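4.2 Do round tables change who speaks?

The claim that round tables make meetings more equal is repeated in most office design guides, usually with no source. Where a source is given, it tends to be Jilitz, whose survey asked 56 employees how they felt about their meeting rooms. Feeling heard and being heard are separate matters, and the survey measured only the first. Tiongson repeated the questions in a second firm and found a weaker effect, which later guides have mostly left out.

We are also unconvinced by the argument from reach. Piltard holds that a round top puts shared papers within equal reach of everyone seated (Figure 4). This may be true of a small table with one folder on it. It says little about a meeting of eight people with laptops, and Piltard reports no measurements at all.
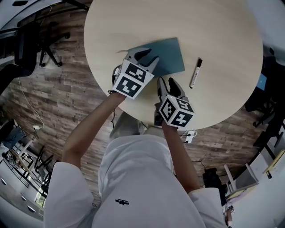 Figure 4. A round light-wood table in use, with a teal-blue folder and a white marker with a black cap on the tabletop.

Our own records offer little comfort to either side. Erlinda Marquez timed the speakers in 45 meetings, 40 of them at round tables. The most senior person present held the floor for over half of the time in most sessions, whatever the shape of the table. With only five meetings at other tables, the comparison is thin, and we would not build a policy on it. Jinetti's reply, that people need several months to adjust to a new layout, cannot be ruled out, but no one has tested it, and it would excuse almost any result.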